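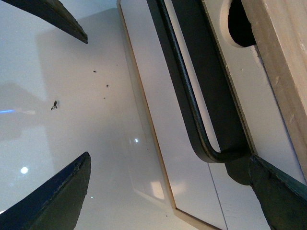
Illow Drawer Handling: Wrist View Set

README, revised August

Illow is a set of wrist-camera recordings of a robot gripper working at a small cabinet with white drawer fronts and black bar handles. It was recorded at the Rakena bench and is maintained by the Drodska manipulation group. This file covers the recording rules, the labelling rules and the known limits of the set. Please read the rules before adding anything of your own.

Contents

The set holds 567 episodes. Of these, 253 are in the training split and 53 are held out for testing. The remainder are unlabelled and are supplied as is. Episodes from one recording block always stay in the same split.

Each episode folder contains the wrist video, the joint log, the gripper log and a short notes file. Logs are in SI units. Timestamps come from the controller clock and have not been resampled.

Recording rules

1. Check the emergency stop at the start of every block and write the result in the notes file.

2. Keep hands out of the marked area while the arm is enabled. To move the cabinet, disable the arm first.

3. Begin each episode with the fingers open and clear of the handle.

4. Use the reduced speed profile within reach of the cabinet. The full speed profile is for free travel only.

5. Do not lever against the drawer front or the cabinet frame. If the fingers catch, stop, back off along the approach path and mark the episode "contact".

6. Wipe the bench between blocks, never in the middle of one. Marks and crumbs that show up during a block stay put until it ends, so that the background does not change from one episode to the next.

7. Leave the lamps as they are for the whole block. Reflections on the bench surface are part of the data and should not be masked or retouched.

8. Inspect the fingers after every 8 episodes. Small nicks are acceptable. Replace a finger if it is cracked or moves in its mount.
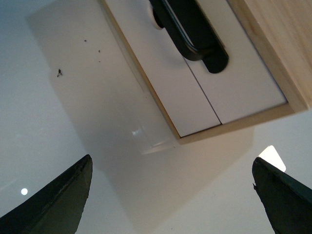 Wrist view with the fingers apart and the handle beyond them. Dark specks on the white surface are left unlabelled (see Labelling).

Labelling

Labels were drawn in Todent and exported as polygons. There are four classes: handle, drawer front, cabinet frame and finger. Specks, shadows and glare get no label. Where a finger hides part of the handle, label only the part that shows and set the occluded flag. The edge of the cabinet frame is narrow in many views, so zoom in before placing points along it.

Do not label an outcome from a single still. Outcome tags (opened, closed, aborted, contact) are taken from the full episode and checked against the gripper log.

Known limits

There is one cabinet and one bench colour. Models trained only on this set should not be expected to cope with other handle shapes. White drawer fronts over a white bench give weak contrast, and bright reflections are sometimes picked up as fittings. The camera tilts with the wrist, so the horizon is rarely level.

Contributing

New blocks go in the incoming folder with a completed notes file. Blocks without an emergency stop entry are returned to the operator. Do not renumber existing episodes, even to fill a gap.

Licence

Research and teaching use is permitted with credit to Drodska. Ask before redistributing modified labels.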